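Notebook, December. Bins and canisters on the maple table

Start 9:40. Subject is the translucent bin with the yellow-orange canisters in it, and whether this is how the set should be kept from now on.
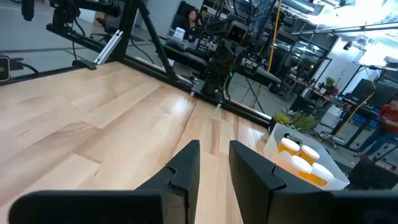

Mohsin Hayat: four to a bin is wasteful, a fifth would go in if you stood it in the middle and stopped leaving gaps. Check before ordering more bins.

Checked. A fifth canister does go in, with some persuasion. The others get pushed out against the walls, and the walls flare, so the outer ones lean until their lids sit higher on one side than the other. With four, all stand flat on the floor of the bin and can be lifted one at a time without disturbing the neighbors. With five, pulling the middle one drags at least one more up with it. Tried it empty and full. Full is worse.

Decision for now: four per bin, loose, no divider. The set is 16, so that makes four bins and no leftovers. Mohsin is not convinced but has agreed to leave it until the Lightfoot shelf is in, as the shelf depth may settle the matter anyway.

Slack

Measured at the floor of the bin, canisters pushed together into one corner. There is 5 mm to spare beyond what a hand needs to get hold of a lid, which I checked by having Mireille do it as well (smaller hands, same result). At rim height there is more room on account of the flare. Canisters left alone drift apart a little whenever the bin is carried. They do not tip. Carried it from the table to the shelf wall and back at normal walking pace, then again faster. No tips either time, some knocking.

The knocking is the only real complaint. Mireille Nseir suggested a felt pad in the bottom. Cut one from the offcut roll. It quiets the floor contact and does nothing for canister against canister, where most of the noise comes from. It also collects grit. Removed the pad at 10:15 and do not intend to put it back.

Lids

White lids, all the same size, interchangeable. Swapped several around and they seat the same on every body. Good for spares, bad for labeling: anything written on a lid is only true until someone closes two canisters at once. Labels go on the body, facing out, one hand width below the lid or they get rubbed off by fingers. Old labels were Nelleo paper ones and came off in strips. The residue wipes away with alcohol, but test first on the underside; one canister went slightly dull where I was impatient.

Still to settle: whether the label should give contents only, or contents and fill month. I prefer both. Mohsin says no one will update the month. He may be right, in which case a wrong month is worse than none. Leaving this open.

Bin material

The Pladex bins are translucent enough to see color and rough level of fill through the side, not enough to read a label. So the label on a canister is no use from the side of the bin, and the bin wants its own tag on the short end. Tag holder clips on over the rim. Clip is tight when new and loosens after being moved a few times, so put it on once and leave it.

Nesting: two empty bins nest fully, and come apart without a fight. More than that and they hold onto each other. Store empties in pairs.

Stacking full bins is out. No lip to carry the upper one, and it would be standing on the lids.

Table surface

The maple is glossier than it needs to be. The last finish was Flonent, 2 coats, rubbed down between. Under the overhead lights it throws long streaks toward the back edge, and it is hard to see a spill of anything clear. Found a dried ring yesterday that I had looked straight past for most of a morning. It only showed when I got my eye down to table height.

Options written down so they stop being discussed from scratch:

Rub the gloss back with a gray pad and leave it. Cheap, an hour including wiping down. Will look patchy along the seams between planks, where the finish sits thicker.

Sand and recoat in satin. Better result, table out of use until cured. Not in December.

Mat under the bin only. Solves nothing about the glare but does stop the bin sliding. On the bare finish it slides when bumped at the rim.

I favor the gray pad on a test patch near one end, then decide. Mireille has the pads. Do the patch with the grain, and go light over the seams.

Plant

The plant behind the bin stays on the table, by general vote, on condition it is watered at the sink and comes back drained. The leaves poke up over the back of the bin and are stiff enough to catch a sleeve when reaching in from that side. Reach in from the front. If it grows much more it will have to move along a bit. Keep it clear of the bin wall, as it sheds dry tips and these end up among the canisters. Took out a pinch of them this morning.

Cleaning the bins

Warm water and dish soap, soft cloth. The corners at the bottom hold dust and need a finger in the cloth. Avoid the abrasive side of the sponge, as scratches go cloudy on this plastic and then the fill level can't be judged from outside. Air dry upside down, propped on one edge — flat on the rim they trap moisture against the table and mark the finish.

Canister bodies wipe clean. Lids have a groove inside that needs a brush. Dry the groove completely before closing, otherwise powders cake just under the lid, and the cake drops in when the canister is next opened.

Shelf

Lightfoot quote came through with the deeper shelf as an extra. Bin fits either depth. On the shallow one the short end has to face out, which suits the tag. On the deep one a second bin could go behind the first, and then the back bin gets forgotten, which is how we ended up with duplicate stock last time. Going with shallow. Mohsin to confirm the bracket spacing before anything is signed.

To do

Bin tags for the remaining bins (me).
Gray pad test patch, end of table (Mireille).
Strip the last Nelleo labels, relabel on the body (me, whenever there is a free half hour).
Bracket spacing (Mohsin).
Ask whether spare lids can be bought without bodies.

Stopped 11:50. Felt pad is back on the offcut roll shelf in case somebody wants it for the drawer.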